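Hillari Hand-Held Gripper Practice Kit
Product code HL-355

Home / Equipment / Demonstration tools / Practice and compliance

The Hillari kit is a set of written rules, check cards and fixtures for teams that record household tasks with hand-held grippers. It covers setup, operator conduct, pad care and record keeping. The kit is supplied by Rurnum and works with parallel two-finger tools of any make, provided the fingertip pads can be removed.

Contents

Rule book, 291 pages, spiral bound
Check cards, laminated, one set per station
Opening gauge, steel
Pad wear gauge, steel
Cable clips and strain relief sleeves
Station log, ruled for left and right tools

Scope

The rule book applies to tasks done by a person holding one gripper in each hand. It does not cover arms mounted on a base, mobile platforms or powered lifting aids. Sites that run both types should keep two logs. The Eze supplement deals with mixed sites and is ordered separately.

Setup requirements

Each station needs 1830 mm of clear floor on the operator's working side. Cables run behind the forearm and must not cross the grip opening at any point of travel. Check the opening gauge against both tools before the first recording and again after a pad change. A tool that fails the gauge is tagged and taken out of use until the linkage pins have been inspected.

Gloves must fit closely at the fingertips. Loose cuffs are taped or tucked.

Fabric handling

Soft goods have their own section (part 2 of the rule book). Plush and fleece items hide the fingertips, and a pad can close on the sheet underneath as well as on the item. The rules are:

1. Start with both grippers open and clear of the fabric.
2. Approach an edge or corner. Do not pinch the middle of a large piece unless the task sheet calls for it.
3. Keep the second tool to the side until the first has a hold. Fingertips of the two tools must not touch.
4. Move at a speed that keeps the fabric edge readable in the recording. Takes with heavy blur through the whole grasp are marked R and repeated.
5. Leave other clothing on the bed where the task sheet puts it. Moving it between takes changes the task and needs a new entry.

Bed station, white fleece-like fabric on printed bedding, foreground gripper open:

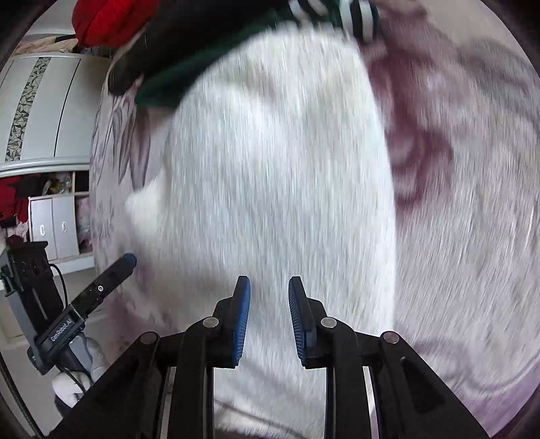 Pad care

Wipe ribbed pads with a dry lint-free cloth after each block of fabric work. Fibers collect in the ridges and reduce grip on smooth items later in the day. Replace pads in pairs. Solvent cleaners are not permitted on pads or backings.

Records

The log takes one line per take: station, task sheet number, tool pair, result code. Corrections are struck through once and initialed. Completed logs are kept for the life of the data set - a scanned copy is accepted if the pages are in order.

Ordering

Kits ship from the Deltstead warehouse. Replacement check cards and gauges are sold singly. The rule book is revised each January, and registered sites receive the change pages at no charge.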